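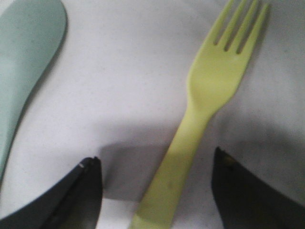

Week 5 handout: picking up flat things

Intro to Robot Manipulation, Thursday section
Notes by Snežana Janevski

Okay, so last week everybody got the arm to pick up a foam block, and everybody was (rightly) pleased with themselves. Foam blocks are very forgiving. They're tall, they squish, and you can be off by half an inch and still walk away with one. This week we move to plastic forks, and I want you to go in expecting to miss a lot. I missed plenty when I was setting up the lab.

Why a fork is hard

A fork lying on a table is barely there, as far as the gripper is concerned. The handle is a thin strip, so the fingertips have to get very close to the table before they have anything to close on. Go too high and the fingers shut in the air above the plastic. Go too low and you push on the table, the wrist motor complains, and the arm stops with an error that you then have to clear by hand.

The second trouble is the angle. A block can be grabbed on any pair of sides. A fork really wants to be grabbed across the handle, with the fingers closing at a right angle to its long direction. If the fork is lying on a diagonal and you come in straight, one finger touches first and the whole thing spins. It's kind of pretty to watch, and it ruins your attempt.

Look at the wrist view at the top of this handout. The handle is running through the gap between the two black fingers, and neither one is touching it yet. That's the moment I want you to get good at reading, because everything you decide about the grasp should be decided right there, before you send the close command. Ask yourself which finger is going to get there first. Ask whether the handle lines up with the gap or slants across it. Then turn the wrist a bit and look again.

What the shadow does to you

See the soft gray patch on the white surface, between and above the fingers? It falls across part of the handle too, and the plastic goes a dull olive-yellow there, while the rest of the fork is a pale yellow-green. If your code finds the fork by color (most of yours does, I've read it), then a shadow like that can take a bite out of the handle. The program may decide that the fork is shorter than it is, and the center it reports slides up toward the tines.

A few things to try, roughly in the order I'd try them:

Loosen the brightness limits and keep the hue limits tight. Shadow mostly changes how bright a color is, so this alone gets many teams through. Don't expect the hue to stay perfectly still, though.

Find the fork from higher up, save its position, and trust that saved position on the way down. You lose the ability to correct late, but the view is cleaner.

Fit a line through whatever pixels you did find. Even a chewed-up handle usually gives you a decent direction, and direction is what you need for the wrist.

Also notice the pale mint-green thing in the upper left corner. It's in a similar color family to the fork, and a lazy color range will scoop up both. Then your program thinks it has one giant object with its center somewhere out on the bare white surface, and the arm goes confidently to pinch nothing. Separate your blobs first, then pick one. Taking the biggest blob is fine for this lab, but watch what happens when part of an object is outside the view: a piece of something large can come out smaller than all of something little.

Where to grab

We argued over this in class and I said I'd write down where we ended up. Three spots came up.

The neck, where the handle meets the head. It's narrow, so the fingers have room on both sides. I like it. The catch is that you have to find it, and it's a small target.

The middle of the handle. Easier to find, and your fitted line goes right through it. Start with this one.

The head. Please don't. It's wide and scooped, and the fingertips tend to ride up over it.

Pao-chu Chow asked whether you could slide the fork to the table edge and pinch it from there, with the end sticking out. Yes! People do this by hand all the time with coins and cards. It's allowed for the project, and I'd be delighted to see it, but get the plain version going first so you have something to turn in.

About the data

The class folder is called Skurton (don't ask, the name is older than I am in this job). It now holds 2,663 wrist images, and 566 of them have the handle direction labeled. Use the labeled ones to check your line fit before you go anywhere near the arm. If your angle is off by more than 7 degrees on most of them, fix that at your desk. Arm time is short and you don't want to spend yours debugging a color range.

Please don't rename files in Skurton. Copy what you need into your own team folder and make a mess there.

In lab on Thursday

Bring your line-fitting code, already running on saved images. Each team starts with the fork lined up with the gripper, then on a diagonal, then on a diagonal with a second utensil nearby. Move on when you've had five good lifts in a row. A lift counts if the fork is completely off the table and stays in the fingers while you say "Brillesine" out loud — last year's team name, and it takes about as long as we need.

Keep your free hand near the stop button on every descent. Keep your other hand out from under the gripper, even when it's just sitting there.

To turn in

One page per team, due before the next lecture. Tell me which spot you grabbed, how you found the angle, and describe one miss in detail: what the wrist view showed, what your program believed, and what the arm did. I care much more about the miss than about the lifts. Include the wrist image from just before the fingers closed.

Reading for next time is the Romano notes on finger force, first half only. Skip the derivation if it makes you sad, we'll do it together on the board.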